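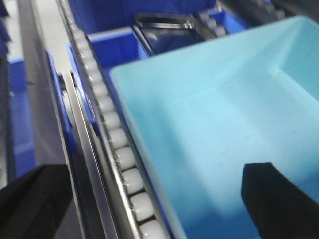
Why is the sea salty?

I grew up in Vindby, a little town by the sea, and I swallowed an awful lot of seawater learning to swim. Yuck! So I always wanted to know who put the salt in.

The answer is rain (and rocks). Rain is very slightly sour, so when it runs over rocks it wears away teeny bits of them. Some of those bits are the stuff salt is made of. Streams carry them into rivers, and rivers carry them to the sea. Then the sun warms the sea and some of the water floats off into the air - but the salt can't fly, so it stays behind. Do that for millions and millions of years and you get a very salty sea!

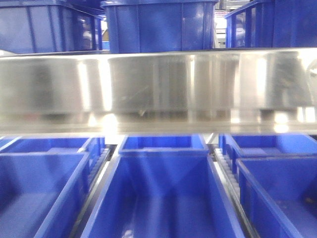
Try it yourself

Ask a grown-up for a shallow dish, some warm water and some table salt.

Stir two big spoonfuls of salt into a cup of the water until you can't see it any more. Pour a thin layer into your dish and leave it on a sunny windowsill. Mine took 10 days, but it was a grey October and I kept moving it to make room for my plants.

When the water has gone, look closely at what's left. If you have a magnifying glass, hunt for tiny squares - those are salt crystals. Please don't eat them, and wash your hands when you've finished poking!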